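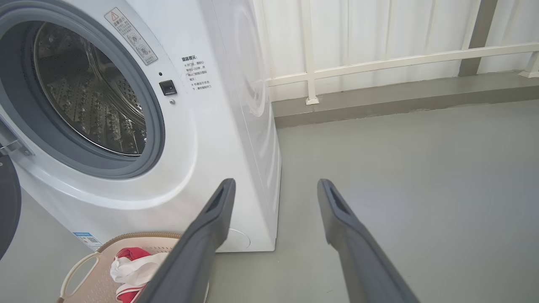

The open door, the grey rubber seal and my basket on the floor.

I moved to the flat in February and the washing machine was already in it. The landlady left me the key, a list of bus times and two words about the machine: "very good". She has used it for years and I believe her. But on the front there is a text in Chinese with the title 温馨提示, and my Chinese is at the level of ordering noodles, so the first week I washed my socks in the sink.

The title I could look up. It means something like "a warm reminder", and I find this very polite for a washing machine. For the rest I asked my colleague So-yul Joo, who studied Chinese before she came to work with us at Gatix. I copied the characters by hand into a notebook and she corrected three of them before she could read anything. She told me they are the normal precautions and that I should simply not be in a hurry with the door. Then she gave me her own rules, which were longer.

The first rule is the pockets. I turn all the pockets out before anything goes in the drum. In my old flat I once washed a ticket from the Cultaditz tram together with a black jumper, and I was picking small white pieces from it until the summer.

The second rule is the seal. After the last load I pull the thick rubber a little with a finger and wipe inside the fold with an old cloth. I did not know that people do this. My mother never did it, or she did it when I was at school. It takes one minute, and you find hair, a button, sometimes a coin.

The third rule is to leave the door open when you have finished, and this one I still forget. So-yul says a closed machine begins to smell like a pond. My bathroom in the old place smelled like this for two years and I blamed the pipes!

About temperature we do not agree. She washes almost everything at 40 degrees. I prefer cold for the dark things and 40 only for towels and sheets. There is also the question of powder. I bought a box of Musarex because it was the cheapest in the shop, and it says on the back that it is enough for 89 washes. I think this is true only if you own very small clothes. 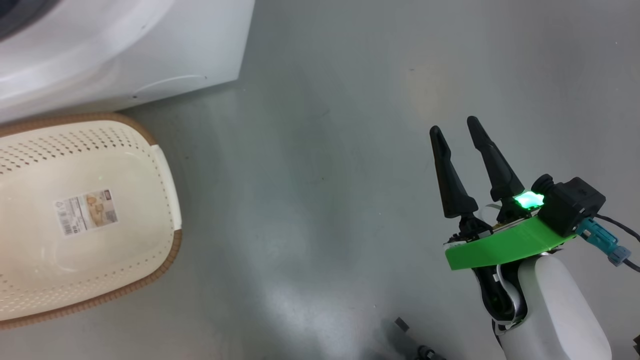
The basket from above, with its brown rim and the light handle.

The basket is my own purchase and I am a little proud of it. I looked for a real woven one first, but the one I liked at Maeng was too expensive, and a friend warned me that it catches on wool. So I took a plastic one, with a rim which only looks braided. The inside is smooth, and the small holes in the wall let the air pass. When I carry it full down the corridor the handle does not cut my fingers, and I cannot say this about the blue bag I had before.

I keep it on the floor close to the machine, so that wet things have only a short way to fall. In the evening, after 8, I take everything to the rack by the window and hang the shirts first. The socks come last. I still have one grey sock without a partner, and I have looked for it in the drum, in the seal and behind the machine.

Next I want to clean the filter, behind the cover at the bottom of the front. So-yul says to put down a towel and a flat dish before I open it. I have the towel already, and I will ask the landlady if she has a dish.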